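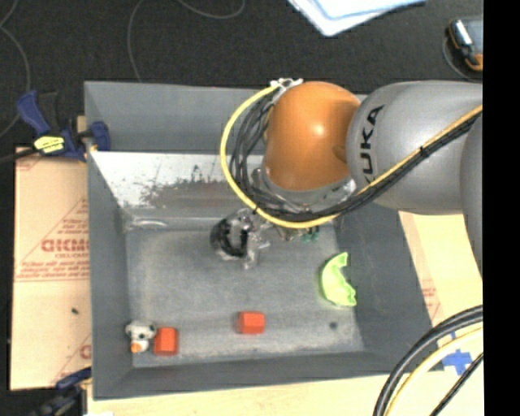 The Tamwood grey bin, with the worn floor and the metal panel below the far wall.

We bought the large Tamwood bin to replace a Boros one that had split at a corner. It cost 70 pounds delivered and has been in use for 36 weeks.

The sloping walls are the best part. Small items slide down to the floor and don't hang about at the sides, so emptying it is quick. The matte finish hides dust well and wipes down with a damp cloth.

The floor has not kept its looks. It is scuffed all over, with cloudy whitish scratches that won't come out – I tried washing-up liquid and a cream cleaner from Trirkov. The panel is still bright along the top and left, but the middle has a dark, speckled patch with ragged edges. None of this stops the bin doing its job.

It is bulky, and it doesn't stack. Measure your bench first. Delivery took 3 days.

I would buy it again for parts and general sorting. If you want something that stays smart, the Cesar tray marks less but holds far less too. Four stars.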